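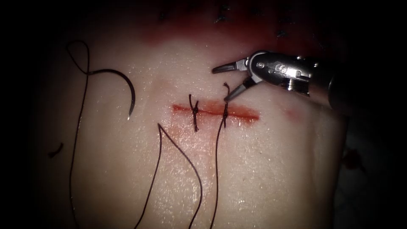
Taller de sutura robótica: consejos para el puesto de trabajo

Estas recomendaciones se dirigen al alumnado inscrito en el proyecto Ondska y complementan el manual de prácticas. Recogen las observaciones del curso anterior sobre la preparación del puesto, el cuidado de las almohadillas de tejido sintético y la gestión del hilo. Su lectura es obligatoria antes de la primera sesión de los lunes.

Preparación de la almohadilla

Las almohadillas se conservan en la nevera del taller, en su bolsa cerrada y con un poco de agua. Conviene sacarlas con antelación y dejarlas sobre la bandeja hasta que recuperen la flexibilidad. Una almohadilla reseca se desgarra al paso de la aguja y falsea la tensión del nudo. Para humedecerla se utiliza el pulverizador, nunca el grifo.

El brillo de una superficie húmeda dificulta la lectura de la imagen. Oriente la lámpara de modo que el centro del corte quede bien iluminado y compruebe en el monitor que los destellos no ocultan los puntos de entrada. Los bordes pueden quedar en sombra, siempre que la zona de sutura se distinga con claridad.

Las almohadillas se reutilizan mientras quede material sano. Empiece cada corte lejos de las filas de puntos antiguos y de las zonas teñidas. El colorante rojo se aplica con bastoncillo, en cantidad mínima; las manchas no se eliminan con el lavado y el uso de alcohol endurece el material.

Gestión del hilo

El ejercicio básico consiste en cerrar una incisión recta con puntos sueltos. En los cierres a medio hacer, como el de la fotografía, con dos nudos hacia el centro del corte y los extremos todavía abiertos, los tramos largos de hilo ocupan buena parte de la almohadilla. Antes de iniciar el punto siguiente:

– Aparte los tramos largos hacia la parte inferior del campo, sin cruzarlos sobre la incisión.
– Deshaga los bucles que se formen junto a la aguja. Un rizo pequeño se convierte en nudo en cuanto se tira del cabo.
– Corte los cabos a una longitud corta y uniforme, suficiente para que el nudo no se suelte.
– Retire los recortes de hilo con pinzas de mano, una vez detenido el brazo.

Cuando la aguja no se utilice, deposítela a un lado del corte, sobre una zona despejada y siempre a la vista. No la deje bajo el instrumento ni en la parte oscura del campo. Al terminar, la aguja se devuelve al contenedor rígido y se anota su número en la hoja del puesto.

Uso del portaagujas

Toda aproximación al tejido se realiza a velocidad reducida, con las mordazas ligeramente por encima de la superficie. Si se trabaja con las mordazas abiertas cerca de un cabo, ciérrelas solo cuando el hilo se encuentre entre ambas; un cierre prematuro pellizca la almohadilla y deja marca. No sujete la aguja por la punta.

Los restos de colorante se limpian de la muñeca del instrumento con un paño sin pelusa apenas humedecido. No se deben aplicar aceites domésticos en los pasadores ni en las guías de los cables. El lubricante Braltine que se guarda en el armario está reservado al personal técnico.

Orden y registro

Cada equipo dispone de 81 minutos de práctica, incluida la limpieza. Se recomienda reservar los últimos 7 para recoger el puesto, lavar la almohadilla con agua y jabón neutro y secar la bandeja. El lavado se efectúa con 300 mililitros de agua templada como máximo, en la cubeta blanca.

Las incidencias se comunican a Floor Hendriks, responsable del taller. Las solicitudes de material para la competición Nunbridge se dirigen a Ruby-Lee Hoani, por escrito y con el nombre del equipo. El cajón Šimko contiene hilo de repuesto y permanece cerrado con llave fuera del horario de prácticas.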